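Notebook, November, a bit after four in the afternoon

Back from the basin at Cavbridge with cold feet and a thermos I forgot to drink from, so I'm getting this down while I still remember the order of things. We had Sukoteo in the water for most of the day, and I'd call it a good day with one ugly patch in the middle of it.

The plan was latching. Everyone who has read the earlier entries knows how I feel about latching (tired, mostly), but the new funnel on the dock post really is a lot kinder than the old one, and the boat seems to find it even when she comes in a little crooked. We did 13 approaches from the east wall. The first few were slow because I had left the thruster limits where they were for the tow test, and once I'd put those back she came in nicely, with that small wiggle at the end where the two bow thrusters argue with each other. I've grown fond of the wiggle, but it does eat battery and we should damp it out before spring.

Four of the approaches missed. All four were after lunch, when the wind had come around and was pushing straight down the basin, and I think what we're seeing is the heading estimate lagging behind the hull whenever a gust catches the upper deck. The log shows the correction coming in roughly five seconds late, which is forever when you are that close to a post! I'd like to try feeding the wind vane straight into the controller. I know we said we'd keep the vane for logging only, and I know why we said it, but please let's talk about it again.

The ugly patch was the port aft pod, which picked up a long string of weed and stalled. Sukoteo sat there turning in a slow circle until I hauled her in by the painter. Jaber, our little spare hull, has the cage guard already fitted and ran through the same water without any fuss, so I'm convinced about the guards now and will stop complaining about what they weigh.

Also, the people at Clultotport wrote back about their ferry landing. They're happy for us to come and measure the current there as long as we stay clear of the morning crossings. Very decent of them. It does mean an early start, and somebody should check that the trailer lights work before then and not in the dark on the ramp, like last time.

Batteries are on the charger on the back shelf. Pack 5 came home warmer than the rest, so I've put tape on it and set it apart. Please leave it be until I've had a look.

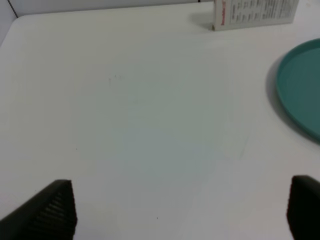 Still to do

Cage guards on all of Sukoteo's pods, aft ones first.
Replay the afternoon logs with the vane data switched in, just on the desk, no boat.
Shorten the painter, or find the float that used to be on it.
Rinse the latch funnel with fresh water and grease the spring.
Answer Clultotport and ask where we can park the trailer.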